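Carneck sorting kit, second look

We tried the Carneck kit in August and it struggled with anything that wasn't a cube. Since then the maker has put out new software, so we ran it again on the small parts that came in the box. Tidying shapes by colour is a fair stand-in for the chores people want done, such as clearing a toy shelf or sorting a bench.
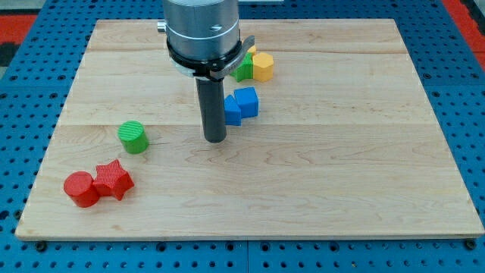 Out of 77 picks, the arm finished 58. Cubes were easy. Stars were the worst, and it often needed a second go at anything touching its neighbour. A full clear took 20 minutes, and a child would beat that.

Setup is better than on the Jamitz, and the manual is clear. It is still noisy, and the support line closes at lunch.

For a workshop with repeat jobs it may earn its place. For the home, wait another year.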